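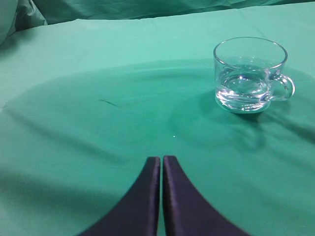 Subject: Re: [homechores] Are we anywhere near a machine that can clear a table?

Hi all,

Catching up on the thread over coffee. I want to answer this bit from last night:

> I keep reading that chores are five years off. I've been reading it for
> fifteen years. My dishwasher is a better robot than anything I saw at
> the Romum open day. Can any of these arms pour a glass of water in a
> kitchen they haven't seen before? If not, what are we talking about?

Fair question, and I think pouring is a great one to pick! It looks like nothing. You and I do it half asleep. But try listing what goes into it: the bottle gets lighter as you tip it, the water sloshes toward the neck, the stream lands in a different place depending on the angle, and you have to stop a bit before the level you want. Then add that both the bottle and the glass are see-through, so a depth camera may well give you garbage for the pair of them. I love this task.

We've been working on it at Cernirow with clear glass mugs, on purpose. Painted mugs are much kinder to the software, but people own glasses. 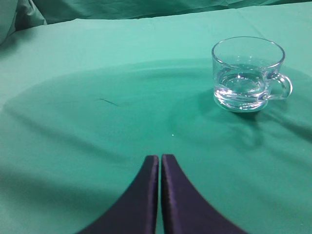
Mug with water in it, from the wrist camera. The waterline is the bright band.

Look how little there is to go on. The cloth shows right through the glass, and the rim is mostly highlights. Our old detector (the one I posted to the list in January) would find the handle and lose the rest. The new one was trained on 600 extra views of clear glass and it finds the rim far more often, enough that I stopped babysitting it.

So where are we? On our own table, with our own mug, I'd call pouring close to routine. Move the lamp and it gets worse. Change to a thin squeezy bottle and it gets a lot worse, because the fingers dent the plastic and the water jumps. 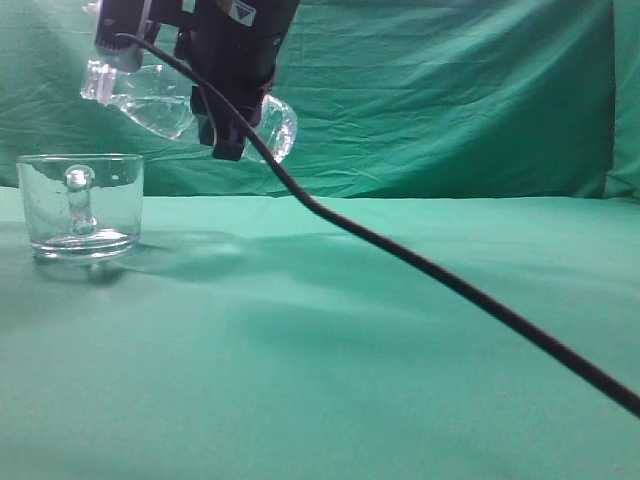

The grip is what I'd most like to hear from people about. We hold the bottle around the middle and tip from there, and I suspect gripping closer to the neck would give a steadier stream but a worse lift. Has anyone on the Skurnico side tried both? I remember the Rønning folks saying they regrasp partway, which sounded slow, but maybe slow is fine for a kitchen. My dad takes ages to pour a beer and no one complains.

As for a kitchen it hasn't seen before: no, ours can't, not reliably. I'd still bet on pouring before folding laundry, and well before clearing a table after dinner with 3 kids.

I have 800 more views waiting to be labeled and will share the set here once the labels are checked. If you have odd glassware at home, tell me what shapes I should add!

Cheers from the Cernirow bench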